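Section 3. Before You Buy: Planning and Budgeting for a Two-Arm Work Cell

Read this section before you sign anything. It assumes you have a quote in hand for a two-arm system from us or from another supplier, and that somebody in your building has already decided it is a good idea. They may be right. The steps below are meant to find out while the answer is still cheap.

Griltari sells and services these cells, so take our advice with the same caution you would bring to any seller's advice. Mervin MacLeod wrote the first draft of this section after several years of handling returns, and it has stayed blunter than our sales pages.

3.1 Write down the job

1. Write one sentence that names the object, where it starts and where it has to end up. "Put the toy on the upper shelf" is a job. "Help with tidying" is a wish, and you can't budget for it.

2. List every object the arms will touch. Include the ones you think don't matter. Soft things, shiny things and shallow things each cause their own trouble, and a cell that handles one kind well may be hopeless with the next.

3. List every door, drawer and lid. Note whether it slides, swings or lifts, and what there is to hold on to. Small handles need close positioning. A sliding door that sticks a little for a person can stop an arm completely.

4. Write down how often the job is done now, who does it, and how long it takes them. Use a watch. Estimates from memory are nearly always too high, and every payback sheet we have seen was built on one.

5. Decide what a failure looks like. If the object is dropped, does somebody pick it up and carry on, or does the work stop?

NOTE: If step 4 shows that the job takes a person a few minutes a day, stop reading and keep your money. We mean this. Two arms on a tabletop job of that size will not pay for themselves under any assumptions we would be willing to print.

3.2 Choose a test setup that looks like your room

Suppliers like to show their best task. A block goes into a tray, the lights are good, and the same block has gone into the same tray all week. Ask for something closer to your own work. Furniture is a fair choice: a cabinet with a sliding door and a shelf makes the arms reach inside a space with walls, where there is less room for the gripper and less for the cameras to see.
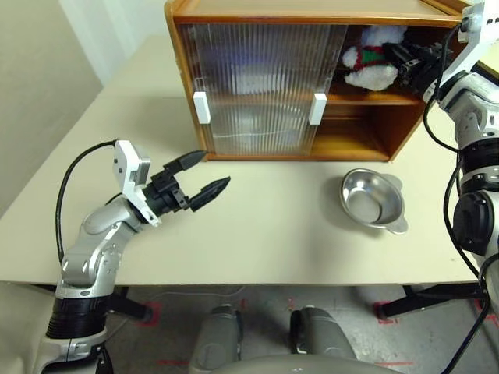 The cabinet should be the one you plan to use, or the same model. Ship it to the supplier if you have to. In-ho Shim, who runs acceptance tests for us, asks customers to send the old, scuffed one and keep the new one at home, as wear changes how a door slides.

1. Set the table height you will really have. Don't let the supplier raise or lower it to suit the arms unless you are ready to do the same.

2. Mark the floor where the table legs stand. Tape is fine. Every move of the table after that gets written down.

3. Place the objects yourself, by hand, and place them a little differently each time.

4. Include at least one object with a see-through or reflective surface. Ribbed or frosted panels and polished metal bowls are good picks. Depth sensing often does badly on both.

5. Run the job until you have seen it fail. If you haven't seen a failure, you have not run it long enough to know what one costs you.

CAUTION: Stay outside the reach of both arms during any test, including between runs. A paused arm is still a powered arm. Know where the stop button is before you place the first object, and press it once to check that it works.

3.3 Check reach on both sides

Brochures give reach as one number. That number is measured with the arm stretched out, which is a poor position for doing anything useful. Inside a compartment you need the arm to arrive at a workable angle with the wrist clear of the shelf above.

1. Measure the opening of each compartment: width, height and depth.

2. Measure the gripper with its fingers fully open, then the wrist behind it. The wrist is usually the part that hits.

3. Have the supplier run each arm to the back corner of each compartment, one arm at a time. Then have them run both arms together.

4. Watch the cables. A cable that hangs free in open space can snag on a shelf edge or a door handle, and cable damage is rarely covered by the warranty. Ours doesn't cover it either.

5. Ask whether you need two arms at all. One arm costs less, breaks down less and is simpler to guard. The usual argument for a second arm is that one holds the door while the other reaches in. Propping the door open is free.

NOTE: A customer of ours, Zuzanna Krajewska, bought a two-arm cell, took the doors off her cabinets in February, and has since used the second arm for spares. She asked us to pass this on.

3.4 Build the real budget

The arm price is the figure people take to the meeting. It leaves out a lot. Fill in every line of the list below, and write "zero" only if you have it in writing from the supplier.

Arms and controllers
Grippers, plus one spare set of fingers per arm
Cameras, mounts and cables
Base or stand, and any work on the floor
Table and furniture
Computer for running the software
Software license, per year
Guarding or area sensors, and the safety review
Shipping both ways
Training for your staff, and their hours while training
Staff hours for supervising runs
Replacement of damaged objects
Removal, if it comes to that

Three of these lines deserve a closer look.

Supervision. Nearly every quote leaves it blank. If a person has to sit beside the cell and reset it, you have added equipment without freeing up the person. Ask the supplier how many hours of supervision their other customers still need after the first year, and ask to phone one of those customers.

Software license. Fasil Teshome in our service office sees the same surprise at every renewal: the first year was discounted, and the second was not. On our own price sheet the license for the Pulutis task package is $3,896 per year per cell. It is not optional if you want updates. Put it in for every year of the plan.

Spare fingers. Textured finger pads wear smooth, and a worn pad drops things in a way that looks like a software fault. Budget for replacements from the start. You will save yourself some long phone calls.

5-YEAR RULE: Add up all the lines over five years and divide by the number of finished jobs you can expect, using the failure rate you saw in your own test. Compare that with what a finished job costs you now. If the supplier hands you a sheet that uses their failure rate, put yours in its place and see what happens to the total.

3.5 Ask for proof of repeat runs

A video shows that something worked once. Ask for a log.

1. Request the full record of at least 2,000 attempts at one task, with failures left in.

2. Check whether objects were put back by hand between attempts. If so, ask who did it and add that time to the supervision line.

3. Check whether a person was steering the arms. Many good-looking clips are of arms being guided by an operator. There is nothing wrong with that as a way of teaching a task, but it tells you very little about how the cell will do when left alone.

4. Ask for the date of the last software change in the log. Results from before a major change don't carry over.

5. If the answer to any of these is "we can share that after purchase," treat it as a no.

3.6 Rent first

We rent the Cordeiro stand and a pair of arms for 3 months at a time. Other suppliers have similar terms, and some of them are better than ours. Kaede Iwasaki handles rentals and will send you the contract before you commit, including the page on damage charges, which you should read twice.

During the rental, keep a paper log beside the cell. Record the time of each stop, what was being handled, and who fixed it. Don't let us fill it in for you.

CAUTION: Do not permanently alter your room during a rental. Use a freestanding base where the floor allows it, and have the floor checked for level first. Concrete that looks flat often isn't.

At the end of the rental, go back to the sentence you wrote in 3.1, step 1. If the job has changed to suit the robot, price the new job from scratch. If it hasn't, and the numbers still hold, go on to Section 4, Site Preparation. Customers ordering through Cikel should also get the freight form from their sales contact, as the one in the back of this manual applies only to direct orders.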